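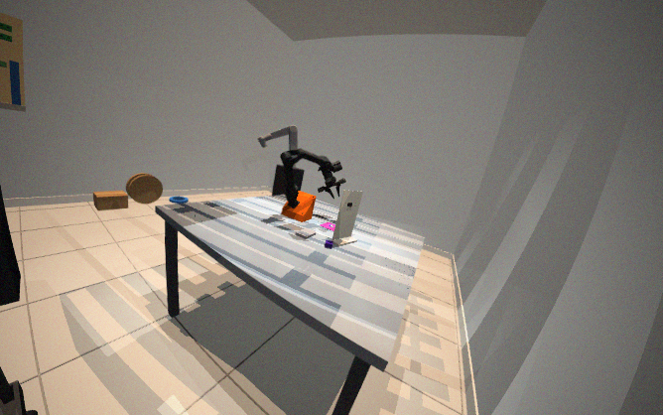 Friday, Hurville bench — Zaltmont sim package, second day of the trial

Got the tabletop world loading on the first try this morning, which put me in a very good mood. One arm, one table, a handful of props, and the whole thing opens on the old desktop without the fans screaming. I was ready to spend the day on drivers (as with the last package) and instead had the arm moving before coffee.

Things I like so far. Props are plain text entries, so dragging the purple cube over next to the white upright panel took one line and a reload. The striped tabletop is one of their stock surfaces and I've left it on. It's busy, and I want to see if the Hayes detector copes with it. Same reason I haven't touched the shadows on the floor.

Random seed 2768 is the layout to use if anyone wants to compare. Gripper open, hanging over the table just short of the panel. Please don't save over it!

Ran 37 reaches to the cube with the default planner. 2 bad ones, both where the wrist came in low and clipped the panel. Fair enough, the cube is right up against it. Moved the approach height up a bit and will rerun after lunch.

Gripes: the wall on the right comes out curved and streaky in this view. Probably a texture setting, haven't found it. The blue ring at the far end of the table may be too flat to grasp with the stock fingers — need to try it before I complain to Zaltmont. And the manual skips from install straight to multi-arm setups, so I've been learning the menus by poking at them.

1:40 — rerun going. The log viewer is lovely, you can scrub back to any contact and see the joint values next to it. Flalerel never gave us that.

To do: orange block as an obstacle, then the grey flat piece as a place target. Ask about the price for 2 seats.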